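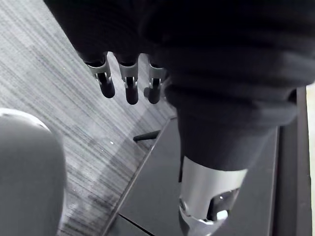

Black cloth in thick folds, with three metal gripper fingers below it.

The Zallstead Lockout

The Zallstead Lockout was a labor dispute in the cloak-making town of Zallstead in the early twentieth century. It lasted 61 days and involved 611 workers at the Geraghty Cloak Works, then the largest employer in the county. Although it is far less well known than the great garment strikes of New York and Chicago, it is a wonderfully rich episode for anyone interested in how ordinary families got through a long stretch without wages, and it left a mark on the town that can still be traced in its street names, its bakery and its singing society.

Background

Zallstead began as a river landing and grew quickly once the railroad from Kuvberg arrived. Cheap water power drew spinners first and cutters later. By the time the Geraghty family put up its four-story brick building on Canal Street, the town was turning out heavy winter cloaks for department stores all over the Midwest.

Many of the workers had come from Dravositz, a weaving village whose people emigrated almost street by street. They brought their own songs, their own holiday breads and a strong habit of mutual aid. A burial society formed in the first years of settlement later paid doctors' bills as well, and its dues books are among the best surviving records of daily life in the town. Welsh and Irish families lived mostly on the hill side of the canal, and for years the two neighborhoods had little to do with each other outside the shop floor.

Work at Geraghty was paid by the piece. Sewers bought their own needles and thread from the company, and the cost was taken out of their pay envelopes. Cutters, all of them men, earned a weekly wage and had a separate lunchroom. Complaints about the thread charges go back to the opening of the factory.

The dispute

In June, at the start of the busy season for winter goods, the company raised the price of thread and shortened the noon break. A group of sewers on the third floor stopped their machines and sent Angharad Foulkes, a 24-hour-a-day whirlwind by every account, down to speak with the superintendent. Foulkes was a buttonhole maker who spoke English and Welsh and had picked up enough of the Dravositz dialect to tell jokes in it, a skill that would matter a great deal in the weeks to come.

The superintendent refused to see her. The next morning the workers found the Canal Street doors chained. The company announced that anyone wishing to return would have to sign a pledge accepting the new charges. The cutters, who had not been part of the complaint, were locked out with everyone else, and this brought them over to the sewers' side almost at once.

Life during the lockout

The most remarkable part of the story is how the town fed itself. Families on both sides of the canal pooled their kitchens, and a meal was served every evening in the burial society's hall. The dues books list cabbages, smoked fish and barrels of flour, many of them sent on credit by grocers in Kuvberg. Children picked berries along the railroad cut and sold them to passengers. A baker named in the books only as "the uncle" gave away the day's unsold loaves, and the bakery that stands on the same corner today still makes a dark, round bread known locally as lockout loaf.

Music played a large part too! Evening meals were followed by singing, and the Dravositz and Welsh choirs, which had never performed together, began sharing a program. At the largest open-air concert a crowd of 1000 filled the meadow below the dam.

Settlement

With orders going unfilled, the Kuvberg stores pressed the company to reach terms. Under the agreement, the thread charge was dropped completely, the old noon break came back and the pledge was withdrawn. Piece rates stayed where they were, which disappointed many of the sewers. Of those locked out, 600 returned to their places. Most of the others had already found work in Kuvberg.

Legacy

Foulkes went on to run evening classes in reading and bookkeeping, and a lane beside the canal now carries her name. The factory closed after the cloak trade moved away, and the building was later divided into workshops and apartments. The joint choir became the Zallstead Singing Society, which opens its summer season each June with a song in each of the town's old languages. The burial society's dues books are kept at the public library, where they may be read on request.

Contact the editors | Copyright, all rights reserved | Back to top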